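Leonilde Salgado pressed her first batch of walnut oil in December, in the back of a shed that had been used for storing ladders. She has 40 walnut trees outside Flarkton, most of them planted before she bought the land. I talked with her over a long afternoon about what the trees give and what it takes to get oil out of them.

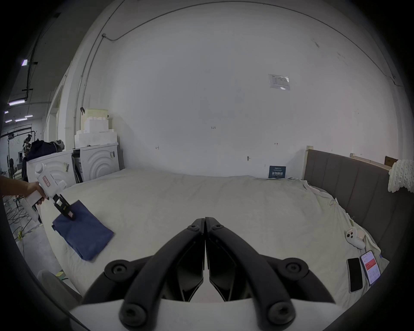
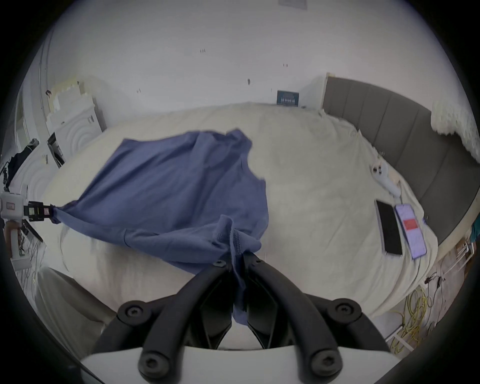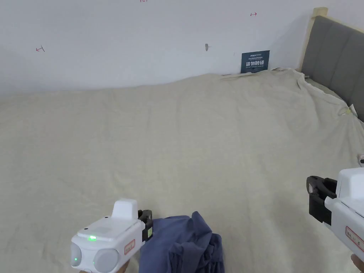
Matilde Patrício had told me before I drove out that walnut oil goes bad faster than people expect, and that most of what is sold in stores is stale before it is opened. Salgado agreed with that when I passed it on.

"It's a delicate oil," she said. "Olive oil you can forget in the cupboard for a year. Walnut, I tell people to keep it in the fridge and finish it in a few months. If it smells like old paint, throw it out."

The nuts come down in the fall, over four weeks in a normal year. Salgado picks them up off the ground every day while the harvest lasts. A nut that lies in wet grass gets a dark hull stuck to the shell, and the kernel turns brown and bitter.

"The hull is the part that stains," she said. "My fingers are black until the new year. I tried gloves, but the juice gets through the cheap ones and I can't feel anything in the thick ones."

The hulls don't go to waste. She dries some for a woman in Sampaio who dyes wool with them and gets a deep brown. The rest go in a pile well away from the vegetable garden. Walnut hulls and leaves contain juglone, which can stunt tomatoes and a number of other plants.

After hulling, the nuts are washed and spread on screens in the attic. Salgado turns them by hand. She does not own a dryer and says she has no plans to buy one. When the kernel snaps in two, it is ready. If it bends, it goes back for another week.

Then comes the cracking, the part she likes least. For the first season she did it with a hammer at the kitchen table. She has since bought a used Skada cracker, a steel drum with a hand crank, which leaves a mix of shell and kernel that still has to be sorted.

"The machine does the loud part," she said. "The slow part is still me and a radio."

Last season she weighed everything and wrote it down in a school notebook. She had 671 pounds of dried nuts in the shell. Well over half of that was shell, and she kept the best halves for eating. The remainder went to the press.

The press is a small screw type made by Tarnix. She paid $600 for it from a man who had used it for sunflower seed. It took her days to clean. Salgado runs it slowly so the oil doesn't heat up, and she doesn't toast the kernels first, though many people do.

"Toasted oil smells wonderful, I won't argue," she said. "It's a stronger taste. People who know the French kind ask me for it. But I want to taste the nut from my own trees, and when you toast it you cover up a lot - the good and the bad."

The oil comes out cloudy. She lets it settle in a cool room, then pours off the clear part into dark bottles. What is left in the press is a dry, flaky cake. She grinds it and bakes with it, a handful to a loaf of rye.

I asked what she does with the oil at home. She puts it on boiled potatoes with salt, on beets, and on plain yogurt. She never fries with it. Her mother rubbed it into cutting boards and wooden spoons, and she does that too, but only with oil that is past its best. She warns anyone with a nut allergy in the house against it.

The trees themselves need less than the oil does. She takes out dead wood in late summer, when the cuts bleed less than they would in spring. One of the oldest trees lost a main limb in a storm two years ago, and she had the wood sawn into planks. They are still drying behind the shed.

"Someone offered me good money for that whole tree," she said. "I said ask me again when it stops making nuts."

She sells from the house on Saturdays until the bottles are gone.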